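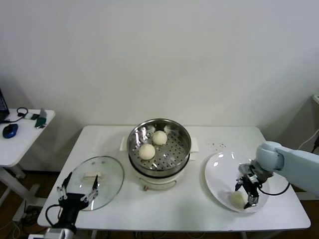
Sirnik_Ultra wrote:
What a cup final!! I have watched Flollness lose on penalties so many times that I walked to the far end of the stand before the shootout even started. Then our keeper gets a hand to the last kick and the whole place goes up, all 1773 of us, and I hugged a man I've never met. I'm still too wound up to cook, so dinner is two steamed buns out of the steamer while I watch the replay again. That save gets better every time.

14 comments

doltholm_dave, 5/26/24:
Congrats, you earned it. But can we talk about the handball in extra time? His arm was way out and Doltholm should have had a penalty right there.

backpost_betty:
No way. It came off his thigh first and he had no time to move. I'd want that one waved off for either team.

doltholm_dave:
Watch it from behind the goal. His arm goes toward the ball!

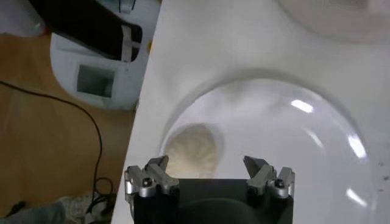
Bun and bowl, replay night.

Sirnik_Ultra:
I've watched it from every angle there is and I'm with Betty, though I would be. Dave, your number six was the best player on the field for 90 minutes. What a header that was for the equalizer!

longthrow77:
Can't agree on the six, he got dragged out of position for our opener. Loved the game though. Does anyone know if Macapagal Park will host again next year? It felt packed, and they could easily get 2518 in there if they opened the east side.

backpost_betty:
They'd have to fix the turnstiles first, I missed the kickoff. League starts again in September and we get Doltholm at home early on. I can't wait!

doltholm_dave:
See you there. Still a handball.

Shares: 2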